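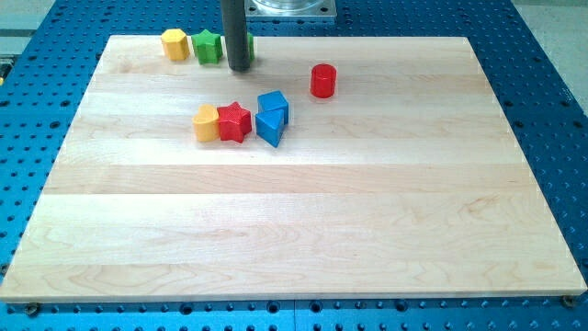

Doritau Maple Work Board

Sold by Vornance
In stock, usually posted within 2 working days

I've been selling these boards for a while now and I still get a bit soppy when a fresh lot comes in (the smell when you open the crate!). The Doritau is our big flat rectangular one, solid maple strips glued edge to edge, and it's meant for people who already have a table full of holes and want something kinder to work on top of it. Puzzles, sorting games, model making, little plastic shapes all over the place, that sort of thing. It's lovely and pale, so bright colours stand out on it and you don't lose the small bits.

About the wood

Every board is different and I can't pick one out for you, sorry. The strips are never all the same shade. Some come out nearly white, others are more of a honey colour, and you'll often get the two side by side. Expect wavy grain and the odd darker swirl or knot as well. I like the knots. If you really don't, put a note on your order and I'll have a rummage through the pile, but I can't promise anything.

The boards are made for us at the Mosquera workshop, sanded on both faces and given a coat of plain oil before they leave. No varnish, so it won't go shiny under a lamp.

Fixing it down

It'll sit happily on a perforated table under its own weight, but if you lean on your work like I do then bolt it. There are 4 bolts in the bag with dark heads, plus washers and nuts. I only bother with the two front corners on mine at home and it hasn't crept yet. Do them up by hand first, then a quarter turn with the key. Please don't go mad with it, you can bruise the edge.

Check your hole spacing before you order. The bolts suit the Barkano table and most others with round holes in a regular grid, and if yours is an odd one, send me the measurement from the middle of one hole to the middle of the next and I'll tell you if they'll fit.

Looking after it

Wipe with a damp cloth and dry it straight away. Don't leave it standing against a radiator, maple will cup if one face dries out faster than the other. A bit of oil now and then keeps it nice, I do mine every October when I'm doing the chopping boards anyway. Felt tip comes off with fine sandpaper, with the grain, and then a dab more oil on that patch.

What's in the box

Maple board
4 bolts, washers and nuts
Hex key
Small tin of oil

The table and the shape blocks aren't included. We do sell the blocks on their own, see Sorting and Shapes.

Returns

You've got 26 days to send it back if it isn't right for your table, as long as it hasn't been drilled or cut.

Page updated Sep 6, 2024

You may also like
Barkano perforated table
Spare bolt bag
Board oil, large tin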